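# Participants wanted: the clear desk trial (paid, in person)

Iltis is looking for 54 people who work at a desk and who don't believe what they've been told about keeping it clear.
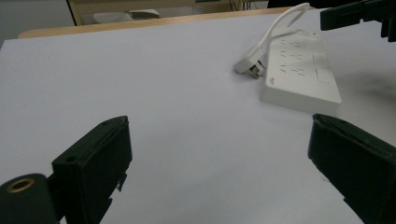
If you do believe it, you can still apply, but read to the end first. We have turned people away before for being too enthusiastic.

## What we're looking into

Every few years someone sells the empty desk all over again. A bare white top, a power strip within reach, everything else in a drawer or gone. You're supposed to think better at it. You're supposed to get more done by lunch. Flustico, who supply desk tops and cable trays to offices, asked us to test this on real people, and we said yes on the condition that we could publish whatever we found. They agreed to that in writing. I've seen agreements like that go soft when the numbers come in, so the analysis plan is already lodged with an outside reader, Nimal Roy, and neither Flustico nor I can change it.

My own guess is that most of the effect, if there is one, comes from the ten minutes people spend tidying and feeling good about it. I could be wrong. I would like to be shown wrong properly, with enough people, and not by another survey where office workers rate their own focus from one to ten.

We also have doubts about the white tops in particular. They look good in a catalog. Whether anyone wants to read paper on one for three hours under ceiling lights is a different matter, and we've found very little on it that wasn't written by someone with white tops to sell.

## What you would do

You come to our rooms on Siqueira Street for 2 sessions of 3 hours each, in different weeks. At one session you work at a cleared table. At the other you work at a table set up the way you normally keep yours, which means you'll need to bring your own clutter. Bring it all: the mug, the receipts, the dead pens, the charger for a phone you no longer own. A single box is enough for most people.

The order of the sessions is drawn by lot. You can't choose it, and please don't ask the front desk to swap.

During each session you will:

- sort and check a stack of delivery notes against a list
- write a short reply to a complaint letter
- work on something of your own for the last hour, on your own laptop or on paper
- fill in one page of questions at the end (it used to be six pages – we cut it)

There is a break halfway through. Coffee and tea are provided. The coffee isn't good.

You won't be asked to meditate, keep a gratitude list, or tell us how the room made you feel in three words.

## Who can take part

You should be 18 or older and spend most of your working day at a desk or table, at home or elsewhere. Kitchen tables count. You need to be comfortable reading small print in English, with glasses if you wear them.

We especially want to hear from people who keep a messy desk and do perfectly well at it. Studies like this tend to fill up with tidy people, who then report that tidiness is wonderful.

Please don't apply if you:

- sell, design or write about office furniture
- work as a professional organizer, or are training to be one
- have worked for Flustico or Iltis
- took part in our cable tray study (we know who you are, and thank you)

If you get migraines from bright surfaces, tell us when you apply. It doesn't rule you out, but we'd want to talk first.

## Pay

You get $54 for each session, paid at the end of that session. If you come to the first and decide you've had enough, you keep the money for the first. We'd like you to come back, obviously, because half a comparison is no use to anyone, but we aren't going to hold your pay over you.

Parking is free behind the building. We can't cover travel beyond that. I asked.

## What happens to your answers

Your worksheets get a number, and your name is kept on a separate list that only the study office can open. The list is destroyed once the results are out. Anything you work on in the last hour stays yours – we don't read it, copy it or look over your shoulder.

Flustico will see the results when everybody else does. They won't get your name or your email address, and you won't start receiving offers on adjustable chairs.

You can drop out at any point and you don't have to say why. If you want your worksheets taken out as well, tell us before the list is destroyed. After that we can't tell which ones were yours.

## What you won't get

We aren't promising that you'll leave with better habits. We won't score you, and there's no certificate. If you were hoping for advice on your own desk, we don't have any yet, and I'd be wary of anyone who says they do.

Everyone who takes part can have a copy of the report, including the dull tables at the back. If the report says the empty desk makes no difference, that is what you'll receive.

## How to apply

Write to the study office at Iltis, Room 774, or leave a message at the front desk between 9 a.m. and 4 p.m. Give us:

1. your name and the best way to reach you
2. what kind of work you do at your desk
3. one honest sentence about the state of it today
4. whether mornings or afternoons suit you better

Don't clean up before you write that sentence. Photos aren't needed.

Sessions run through December, mornings and afternoons. We reply to everyone, including the people we can't take, though it can take us a week.

Dindo Bautista
Study lead, Iltis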